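Umbridge Board Oil, 200 ml bottle: four months of use

I bought the Umbridge oil after finishing a tin of Jondisell board cream that had lasted me most of a year. The cream was fine, but it went hard in a cold pantry and I got tired of warming the tin in a bowl of water before I could use it. I wanted something that pours.

The Umbridge comes in a 200 ml plastic bottle with a flip cap. The label lists food-grade mineral oil and a little vitamin E, and nothing else. There is no scent that I can pick up. The order number on the back is 3019, which is worth checking, as the same shop sells a 2929 in a nearly identical bottle. The 2929 is a wax blend for finished furniture and says on the back that it is not for food surfaces. The two labels should be a different color. I had to read mine twice.

Putting it on is simple. Wash the board, stand it on edge overnight, pour on a small amount and spread it with a cotton rag. I do both faces and then the edges. The instructions say to wait 4 hours before wiping off what is left, but I usually leave it until morning. Two coats were enough for boards in regular use. An old maple one that had been sitting on top of the fridge took three, and its end grain could have used a fourth. 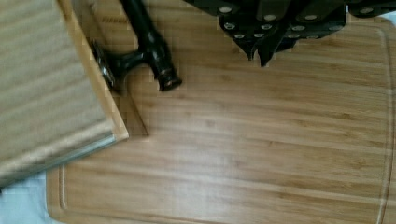

Bamboo takes less oil than maple does. The first time, I used the same amount on both and the bamboo stayed tacky for two days. Now I pour out half as much and rub longer. Juice grooves need some attention too. Oil collects in them, and if you skip them when you wipe down you get a sticky line that picks up crumbs. A folded corner of the rag gets in there well enough.

Between coats I wash by hand with dish soap. Water beads on the surface for two or three weeks after a fresh coat, then starts to soak in again. The Jondisell cream held out longer, closer to five weeks, which I put down to the beeswax in it. If you only want to do this job a few times a year, the cream is the better buy. If you don't mind doing it every month, the oil is quicker each time and easier to get even.

I also tried a bottle of Masri walnut oil that I was given. It has a nicer color on dark wood and it dries, so the board doesn't feel greasy. It costs more, and I don't use it when I'm cooking for people with nut allergies, so it stays on the shelf for spoons and salad bowls.

The flip cap is the weak part. Mine started leaking at the hinge in the second month and left a ring on the shelf paper. I moved the oil to an old Ballance syrup bottle with a screw top, marked it with tape, and have had no trouble with it there.

One more thing about rags. Mineral oil rags can be washed and used again, but the walnut oil ones should be laid flat outside to dry before they go in the trash - drying oils can heat up in a wadded cloth.

Good oil, poor cap. I have a third of the bottle left and will buy the 3019 again in October if the price hasn't moved.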